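更新:2021年4月16日(「幅を変えるとき」を書き直し、手入れの項を足しました)

# 伸縮式の金属スタンドで机の上に本を立てる

左右にL字の支えがあり、そのあいだを格子状の金属板がつないでいる、伸び縮みするタイプのスタンドの使い方です。本が増えたら広げ、減ったら縮めて使います。うちでは子どもの本と、仕事で開く薄い資料を机の上に立てるのに使っています。

買ったのはPereckの一番小さいサイズで、店頭で1639円でした。同じような形のものはいくつかの店で見かけます。支えの高さや伸びる幅は製品ごとに違うので、以下の寸法はうちの場合として読んでください。

## 用意するもの

- 伸縮式のスタンド
- 立てたい本
- メジャー
- 乾いた布と、固く絞った布
- 滑り止めシート(必要な場合)
- マスキングテープ

滑り止めシートは最初から貼らなくてかまいません。一度本を並べてみて、足が動くようなら使います。マスキングテープは位置の目印用で、鉛筆でも代わりになりますが、木の机に線を引くと消すのに手間がかかります。

## 各部の呼び方

説明の都合で、次のように呼びます。

**支え** 両端にある、縦の板と足がついた部分です。横から見るとL字になっています。

**足** 支えの下側、机に接する平らな板です。

**格子** 左右の支えをつなぐ部分です。細い金属板が交差してX形に並び、交差したところが鋲で留めてあります。伸ばすとXが横に寝て、縮めると縦に立ちます。

製品によっては格子が支えの上のほうについているものと、背中側の中ほどについているものがあります。上についているものは、本の背の高さと格子の位置がぶつからないかを先に確かめてください。格子より高い本を無理に差し込むと、カバーの上端が折れます。

## 1. 立てる本を選ぶ

机に出しておく本は、よく開くものだけにします。棚にある本を全部移そうとすると、スタンドがいくつあっても足りません。

うちは最初に本を床に出して、次のように分けました。

1. 毎日のように開く本
2. 週に何度か開く本
3. たまにしか開かない本

机に置くのは1と、2のうち薄いものです。残りはもとの本棚に戻しました。本棚の内寸は幅61cmで、1と2を抜いただけで奥に寝かせていた本も立てられるようになりました。

図書館の本は別にします。自分の本と一緒に立てると返すのを忘れるので、かごに入れて玄関に近いところへ置いています。

大きさも見ておきます。極端に背の高い図鑑や、横長の絵本はこのスタンドには向きません。文庫から普通の児童書くらいまでが扱いやすい範囲です。横長の絵本は立てると支えからはみ出して、手が当たるたびに全体が動きます。

## 2. 幅を測る

選んだ本を机の上に寝かせて積み、厚みをまとめて測ります。一冊ずつ測って足すより早く終わります。積んだときに手で軽く押さえて、立てて並べたときに近い状態で測ってください。押さえずに測ると、表紙の反りの分だけ大きく出ます。

測った厚みに指一本分を足したものが、広げる幅の目安です。ぴったりにすると取り出すときに両隣の本がついてきます。逆に余裕をとりすぎると、本が斜めになります。

薄い冊子やプリントの束が混じる場合は、先にファイルボックスかクリアファイルにまとめておきます。ばらのまま立てると、本のあいだで丸まって沈んでいきます。うちではNokenの紙製ファイルケースに入れて、本一冊分として数えています。

## 3. 置き場所を決める

机の上で本を置く場所は、奥か、利き手と反対側の端のどちらかになることが多いと思います。

奥に置くと、手前を広く使えます。ノートを開いても当たりません。ただし奥行きのある机だと、座ったまま手を伸ばして本を抜くのが少しつらくなります。子どもが使う机なら、子どもが座った状態で腕を伸ばしてもらい、指先が本の背に届く位置まで前に出してください。大人が測ると奥すぎる場所に決めてしまいがちです。

端に置くと取りやすい反面、机の角を通るときに服が引っかかることがあります。端に置く場合も、足が机の縁から2cmは内側に入るようにします。

窓のそばの机では、日の当たる時間も見ておきます。赤い字のカバーは色が抜けるのが早く、うちでは背の題名が読みにくくなった本が出ました。場所を変えられないなら、背が窓のほうを向かないようにスタンドの向きを変えます。

引き出しや棚の扉が机のまわりにある場合は、スタンドを広げきった状態で一度開け閉めしてみてください。縮めた状態で場所を決めてしまい、本が増えてから扉に当たることに気づく、という失敗を一度しています。

## 4. 机を拭く

置く場所を固く絞った布で拭き、そのあと乾いた布で拭きます。消しゴムのかすが残っていると、足の下に入って滑りやすくなります。

足の裏も拭いてください。新品は薄く油がついていることがあります。うちのものも、白い布で拭いたら灰色の汚れがつきました。本のカバーに移る前に落としておきます。支えの内側も同じように拭きます。

## 5. 広げる

スタンドを机に置き、左右の支えの下のほうを両手で持って、同時に外へ引きます。

片方だけを引くと、動かない側の足が浮いたり、全体が斜めになったりします。格子を直接つかんで引くのは避けてください。Xの交差したところは指をはさみやすい部分です。子どもに任せる場合は、支えを持つことだけ先に教えます。縮めるときは特に危ないので、うちでは低学年のあいだは大人がやることにしました。

途中で引っかかるときは、いったん少し縮めてから引き直します。それでも動かなければ、格子のどこかの鋲が固くなっていないか見てください。力任せに引くと板が曲がり、次からまっすぐ伸びなくなります。

測っておいた幅まで広げたら、左右の支えが平行になっているかを上から見ます。ハの字になっていると、本を入れても両端の本だけが傾きます。

位置が決まったところで、片方の足の外側にマスキングテープを短く貼っておきます。もう片方は本の量に合わせて動くので、印をつけるのは動かさない側だけです。

## 6. 本を並べる

並べる順番は、大きさ、用途、使う人のどれで分けてもよいのですが、両端にくる本だけは先に決めておきます。

両端には厚くて表紙の固い本を置きます。薄い紙表紙の本を端に置くと、支えに寄りかかったときに表紙がしなって、そのまま癖がつきます。固い本がないときは、前に書いたファイルケースを端に回します。

入れる手順は次のとおりです。

1. 動かさない側の支えに、固い本を一冊つける
2. 背の高い本から順に入れる
3. 紙表紙の薄い本を真ん中に入れる
4. 反対側にもう一冊の固い本を入れる
5. 動かす側の支えを、本に軽く触れるところまで寄せる

5のときに強く押しつけないこと。本が立っていれば足ります。

背の位置は手前でそろえます。奥でそろえると、小さい本が引っ込んで見えなくなります。うちの児童書は紙表紙のものがほとんどで、背の字が細いため、奥に入ると題名がまったく読めません。

外国語の本を混ぜる場合、背の文字の向きが日本語の本と違うことがあります。上下をそろえて立てれば題名の向きがばらばらでも困りませんが、気になるなら言葉ごとにまとめます。うちは中国語の絵物語が少しあり、それだけ片側に寄せています。右開きと左開きが混ざるので、まとめておくほうが子どもが戻すときに迷いません。

## 7. 抜くとき、戻すとき

本の背の上の角に指をかけて引く人が多いのですが、紙表紙の本はそこから傷みます。両隣の本を少し奥へ押して、目当ての本の背の真ん中をつまんで抜いてください。

抜いたあとの隙間は、そのままにしておいてかまいません。読んでいるあいだだけなら倒れても一冊か二冊です。続けて何冊も抜くときは、残りの本を動かさない側に寄せておきます。

戻す場所が分からなくなるのは、分類が細かすぎるときです。最初は科目別にしていたのですが、続きませんでした。いまは「学校の本」と「それ以外」の二つで、あいだに厚紙を一枚はさんでいます。厚紙は本より少し背を高く切り、上の端に用途を書きました。

読みかけの本は立てずに、スタンドの手前に寝かせておきます。しおりをはさんで立てると、しおりが抜けたり、開き癖のついたページから倒れたりするからです。寝かせる場所をあらかじめ空けておくと、開いたまま伏せて置くことが減ります。

## 8. 幅を変えるとき

本を三冊以上足す、または減らすときは、スタンドの幅も直します。

本を入れたまま片方の支えだけを動かすのは、少しの調整なら問題ありません。大きく変える場合は全部抜いてください。以前は入れたまま広げる方法を書いていましたが、途中で真ん中の本が倒れて格子の隙間に角が入り、表紙に傷がつくことがあったので改めました。

広げすぎると格子が寝てしまい、背中側の支えとしてはあてにならなくなります。うちでは伸びきる手前でやめて、それ以上になったら本を棚に戻します。うちの机には児童書で10冊くらいまで、という感覚が合っていました。

学年が変わる時期と、10月の読書週間の前には中身を入れ替えています。入れ替えるときは一度全部出して、1の分け方からやり直します。

## うまくいかないとき

**足が滑る**

机の表面がつるつるしていると起きます。滑り止めシートを足と同じ形に切り、裏に貼ってください。足からはみ出すとほこりがつくので、ひと回り小さく切ります。

**本が斜めになる**

幅が広すぎるか、薄い本が片側に集まっています。動かす側の支えを寄せて直らなければ、固い本を真ん中に一冊入れます。

**奥へ倒れる**

背の高い本が多いときに起きます。スタンドの後ろを壁につけるか、背の高い本を棚へ移します。壁につける場合は、壁紙に跡がつかないよう、格子と壁のあいだに薄い布をはさみます。

**きしむ音がする**

鋲のところにほこりが入っています。綿棒で拭き取ってから、何度かゆっくり伸び縮みさせてください。

**片方だけ高い**

足が何かに乗っているか、支えが曲がっています。平らな床に置いても浮くなら曲がりなので、手で戻そうとせずに買い替えたほうが早いです。

## 手入れ

ふだんは乾いた布で足と支えを拭くだけです。格子は細かいので、やわらかい刷毛でほこりを払います。

水拭きをしたら、その日のうちに乾いた布で拭いてください。鋲のまわりに水が残ると錆が出ます。油をさすのはおすすめしません。本に移ると落とせません。

指の跡が気になる場合は、眼鏡拭きのような布が使えます。研磨剤の入ったクリーナーは細かい筋がつくので使わないようにします。

## 机の上での配置

スタンドの位置は、本を入れずに机に置いて決めます。
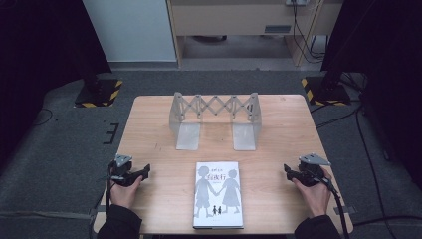
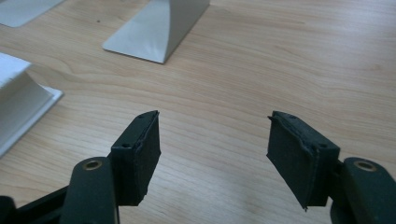 足の位置は、本を全部入れる前に決めておきます。本の入ったスタンドを押して動かすと、机の表面に擦り傷がつきます。まず空のまま置き、読みたい本を一冊だけ手前に寝かせて、机の使い勝手を見てください。1枚目のように、スタンドを奥の真ん中あたりに置き、本を手前の縁に近いところへ平らに置くと、あいだにどのくらい空きが残るか見当がつきます。ノートも一緒に使うなら、そこにノートを開いてみて、足に当たらないことを確かめます。当たるようなら、スタンドをもう少し奥へ下げるか、左右どちらかの端へ移してください。

明るい色の木の机では、金属の足の下に汚れがたまると輪郭が残って見えます。月に一度は本を出して足を持ち上げ、下を拭いておきます。長く同じ場所に置いていると、日焼けの差で足の形だけ色が違ってくることもあります。入れ替えの時期に、左右へ少しずらすと目立ちにくくなります。

## 使わないとき

本を全部抜き、左右の支えの下のほうを持って、ゆっくり内側へ寄せます。縮めきったら支えが開かないように紐をゆるく一周かけ、棚の隅に立てておきます。引き出しに入れる場合は、足の角がほかのものを傷つけないように布で包みます。

上に重いものを載せてしまうと格子がゆがみます。箱にしまうときは、スタンドをいちばん上に入れてください。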